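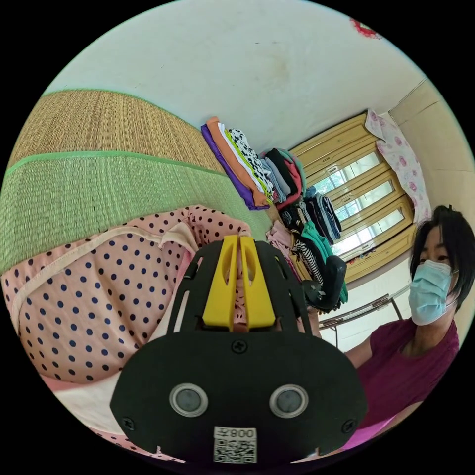 Laundry is the chore I always come back to when this list gets going on home machines, so forgive me for going back to it one more time (I know, I know). Everyone talks about the washing, and the washing was solved before most of us were born. What's left is all the cloth afterward, and cloth is a terrible thing to ask a machine to understand! Look at that polka-dot fabric on the bed, all bunched up in soft folds. Where would you tell two stiff fingers to take hold of it? Then there's the pile against the wall, purple and orange and stripes lying in layers, and pulling out one without dragging the rest along is something I still manage badly at my age.

Home > Lists > Household Machines > Thread view
Filed under: Chores, Grippers, General Chat
Posted in May by Kerstin Fjeld

Tavion Esposito wrote:
> We ran the Kastar arm on towels again. 200 tries, and it got a
> clean fold on 70 of them. Shirts were much worse, 11 in all.
> I still say we'll have something useful in a home in 10 years.
> Does anybody want to argue?

Well, Tavion, I'll argue a little, but only because you asked so nicely. I think the towel number is lovely, and I'd be proud of it. My trouble is that your towels start out flat on a bench, and mine start out under the bed or wound up inside a pillowcase. Would you be willing to try it with the basket simply tipped out? I'd also love to hear how the Clestus fingers do on hangers, which seem to me a whole separate headache.

Warmly,
Kerstin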